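Do Reading Plans Get Read? A Look at Devotional Books in Three Church Groups

Project report, Religion and Society seminar
Bainbridge College

Why I picked this topic

Christian devotional books sell on a promise. Read a few pages each morning, the back cover says, and your prayer life will change. I grew up in a house with a shelf of them, most with a bookmark stuck somewhere in the second week, so I came into this project with doubts.

My question was a small one. When a church group picks a devotional and starts it together, how many people finish, and do the ones who finish say anything that the ones who quit do not?

What I did

I handed out a paper survey to three groups that had each worked through a 12-week devotional book. One group meets at a church in Pelar, one in Hutov, and one here in Bainbridge. All three began in January. I got 191 surveys back. The Pelar group was much bigger than the other two, and that tilts everything below toward Pelar.

I also read the book used in Hutov from cover to cover, on schedule, at 6:30 in the morning. I can report that week four repeats most of week two.

The survey asked how far people got, whether they read alone or with someone, and whether they would recommend the book. There was a blank space at the end for comments. Most people left it blank.
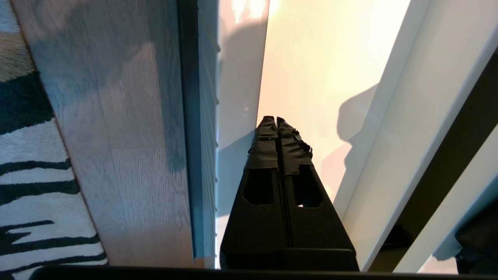 What people said

Fewer than half finished. In Hutov the drop came early, and several people wrote that they fell behind during a busy week and never caught up. In Bainbridge, more people made it to the end, but that group also met in person every week and went over the reading out loud. I suspect the meeting did more than the book.

Almost everyone who finished said they would recommend it. So did most of the people who quit. I don't know what to do with that. Either a book can help you when you read a third of it, or people feel rude saying no to a church survey. My money is on the second one, but I can't prove it from these forms.

The Weneson claim

The Pelar group used a title from Weneson Press, and the ad that came tucked inside says 2,000 readers "grew closer to God" using the plan. I wrote to the publisher to ask how they measured this. The reply thanked me for my interest and included a coupon.

I don't think the claim is a lie. It may well come from reader cards mailed back by people who liked the book. But people who put a devotional in a drawer in February do not mail in a card, and my own survey has the same hole in it — the ones who dropped out of the group altogether never saw my form.

Problems with my project

I asked people to remember how far they had read, and memory is kind. I did not compare devotionals with plain Bible reading, and my instructor was right that I should have. The three groups used three different books, so I can't separate the book from the group.

If I did this again, I would follow one group from the first week and ask a short question every Sunday morning while people still had the book in their hands. I would also drop the "would you recommend" question, or make it anonymous in a way people believed.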